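Hastcombe Household Words

A word list and short text collection for everyday objects in the home. Version 4.

Last updated March 23, 2026

Summary

Hastcombe is a set of plain English entries for things people keep and use at home. Each entry has a headword, a short definition, one or more regional variants, and at least one sentence showing the word in use. It was put together for people who write instructions, labels, and beginner reading material and need to know which word most readers will understand.

The main file has 200 headwords in 10 groups. The groups are kitchen, table, bathroom, bedroom, laundry, tools, garden, entry, storage, and paper goods. A headword belongs to one group only. Where a word could sit in two places (bucket, brush, tray) we picked one and put the other in the see_also field.

What is in the folder

entries.csv – the main list, one row per headword
variants.csv – regional and informal names, keyed to the entry number
sentences.txt – sample sentences, one per line, entry number first
dropped.txt – words removed in earlier versions, with a short note
CHANGES – version history

All files are UTF-8 with Unix line endings. Fields in the CSV files are separated by commas and quoted only when they need to be. If your spreadsheet program turns the entry number 0010 into 10, import that column as text.

Fields in entries.csv

id: four digits, never reused
headword: lowercase, singular unless the word is only used in the plural (scissors, tongs)
group: one of the groups named above
definition: 29 words or fewer
see_also: zero or more ids, separated by a semicolon
level: 1 to 4, where 1 is the most common

The level is an editor's judgment and should not be read as a frequency count. We tried tying it to counts from printed sources and gave that up, as recipe books pushed the kitchen words far too high.

Notes on the table group

The table group covers things set out for a meal, plus the table itself. It gave us more trouble than any other. "Silverware," "flatware," and "cutlery" overlap for most American readers, and in some homes "cutlery" means knives only. We list silverware as the headword, with the other two as variants. Steel spoons and forks are silverware in this list, whatever they are made of. "Bowl" has one entry, with mixing bowl and soup bowl as variants. "Folding table" has its own entry, separate from "card table."

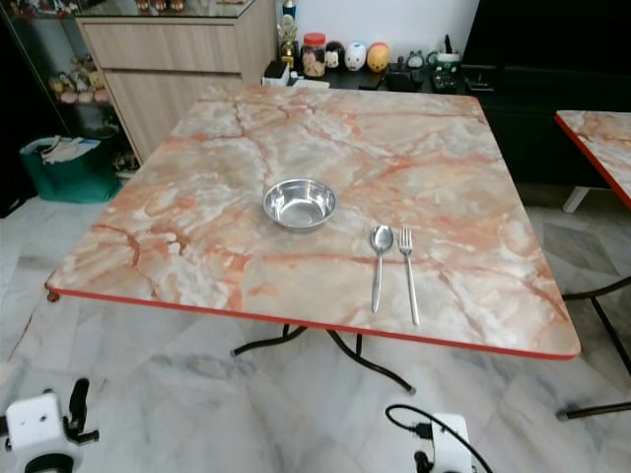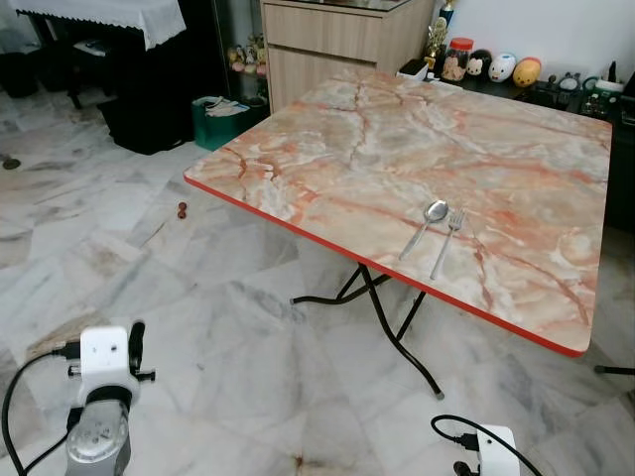
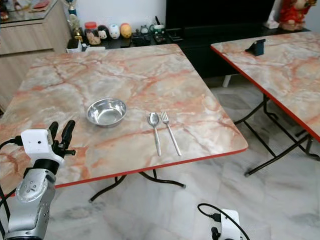 Definitions were written fresh for this list. No text was copied from a published dictionary. Each definition had to pass two checks: it could not use a word harder than the headword, and it could not use another headword from the same group unless that word was level 1. The second check was relaxed for the tools group, where it made several entries impossible to write.

Variants came from two places. The first was the Trereo word survey, a paper form that asked people what they call a thing and what their parents called it. The second was the Kurska label set, a pile of typed storage labels that we transcribed by hand. Spelling in the Kurska labels was left alone in variants.csv, so you will find "dust pan" and "dustpan" as separate rows.

Known problems

The list leans toward the kitchen. Bathroom and laundry are thin, and garden has almost nothing for people who grow food in containers.

Regional tags are coarse. A variant marked "south" may be common in one state and unknown in the next. Blank means we do not know – it does not mean the word is used everywhere.

Some sample sentences are dull. They were kept short on purpose, for reading practice.

Entry 0029 (dishrag) and its see_also link have been wrong in every version since the second. The link should go to dishcloth. It is fixed here, but if you merged an older copy into your own files, check it.

Changes in this version

Level added for every headword
Paper goods split off from storage
Panganiban spelling list removed, now kept as a separate download
Duplicate sentences deleted from the tools group

Use and credit

You may copy, change, and share the files, including in paid work. Please credit "Hastcombe Household Words" and give the version number. Corrections are welcome and should include the entry id, the current text, and the text you suggest. The next round of corrections closes in November.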